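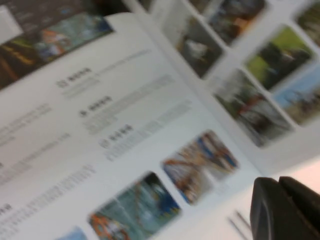

Fig. 1. Two-finger gripper over an open booklet.

Service Robotics, Unit 3 handout
Notes on the Trenbridge open day

Read these notes before the lab session and bring them with you. The open day filled one afternoon in January. Room 17 had the page-handling demonstration, and the hall had the Hirnik and Mivomeo stands.

Paper is a hard material for a gripper. It bends, it slides, and an open page will not stay flat near the fold. Approach from above, keep the fingers slightly apart, and slow down before contact.

Printed matter at the demonstration included a sheet in Chinese on a system called NAVIS. Its headings cover human-machine interaction, multi-sensor fusion and collaborative operation. Under sensor fusion it lists lidar, depth camera, IMU and RTK. Know what each of these measures.
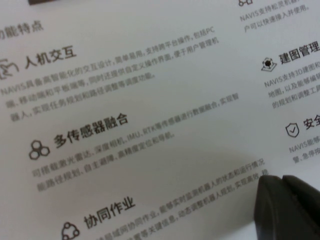

Work surface and paper position

Tile joints give a regular grid, which helps when you judge where a booklet lies from a side view. A lifted page is harder, as its edge is well above the grid. 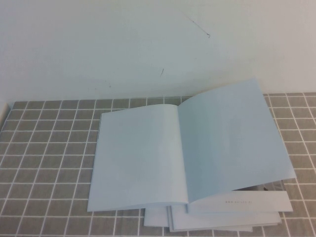
Fig. 3. Open booklet on loose sheets, right page curled up.

For the lab: sketch the booklet in Fig. 3 and mark two places where you would try a grasp. Reading: Malinowski, chapter on thin materials.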